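# Purple cable keeps tugging the gripper on a two-arm table build

**sotier_bench**

Hi all. Building a two arm cell in the shared workshop at Darnembridge, evenings only, so it's slow. Both arms sit on one long black plate at the front edge, white panels on three sides, pale table in the middle. The job for now is dumb: phone into a phone case. One arm steadies, other one does the case. That's the plan anyway.

Problem is the cables. Each gripper has a connector on top and the cable goes up from there in a big arch, then back down the arm to the base. I clipped it along the white link. Works ok when the arm is far out. When both wrists come in close to the middle the loop on the left one gets stiff and I swear it pulls the wrist off. Not much. Enough that the fingers meet the phone edge crooked and then the whole thing skates across the table.
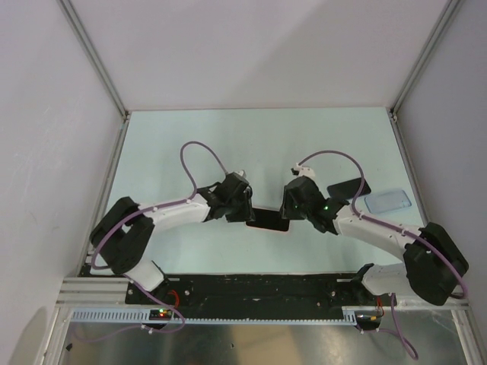 I've tried a longer loop (too floppy, the two arches touch) and a shorter one (worse, pulls sooner). Re-zeroed the wrist 7 times last night, same drift every time I come in past the center line. Right arm does it too but less.

Stuff I already checked:

- wrist screws tight, both sides
- no play in the plate, all bolts done up again
- same result with the gripper open or closed
- swapped the phone for a second one, no change

Control program is homemade, I call it Amura, it just replays saved poses. No force sensing. Is this realy the cable or am I kidding myself? And if it is, where do people put the slack? Don't want to rebuild the base, the little boards down there were a pain to wire up and I've only got the place till 10 most nights.

---

**xiao_makes**

Probably the cable, but test it before you change anything. Takes ten minutes.

1. Send the left arm to the bad pose. Let it settle.
2. Mark where the fingertips are. Pencil on tape, whatever.
3. Hold the arch up by hand so there's no weight or bend on the connector. Keep your other hand near the stop.
4. Look at the mark again.

If the tips move when you take the load off, it's the cable. If they don't, you've got a pose problem or a tired servo and no amount of clipping is going to help.

I had this on a smaller pair of arms. What fixed it was moving the LAST clip, the one nearest the wrist. Mine was right up by the joint so every bit of wrist rotation had to bend a tiny piece of cable. Moved it back down the link and the bend got spread over a much longer piece. Same loop height, way less pull. So don't start with loop length – start with the clip.

Also check the cable isn't twisted. Unplug it at the gripper (power off!!), let it hang, see which way it spins. Plug it back in the way it wants to sit. If it does half a turn on its own then that was fighting you the whole time.

Other thing. Your arches both go straight up. Lean the left one back toward the rear wall a bit and the right one the other way, then you can keep the long loops and they wont touch. A scrap of foam under the clip will hold the angle.

---

**gantryfan397**

just go softer cable. silicone jacket. the stiff stuff is made for sitting still

---

**plate_and_rail**

Agree on the clip. Would add that bare phones on a smooth table are going to skate whatever you do with the wiring. Glass on a hard top, nothing to hold it, and your two grippers never arrive at the same moment. Even a few ms early and one of them shoves.

Put down a thin rubber mat, or just a square of drawer liner. Then bring one arm in first, touch, stop, then the other. Don't replay both approaches at full speed. I run my last bit at 16 percent and everything before that at 100. Looks silly, works fine.

And for the case, tape down a jig for it. Two strips of scrap plastic in an L. You're replaying poses so the case has to be in the same place every time, angle too. I bet some of your "drift" is just the parts being set down a little different each run.

---

**sotier_bench**

OK did the pencil test. Tips moved when I lifted the loop, left arm, clearly. Right arm hardly. Moved the last clip back down the link on the left and it's better, not gone. Cable was twisted too, half a turn like xiao said.

Mat and jig next. Will look at silicone cable if the clip thing doesnt finish it – need to find out what connector fits first.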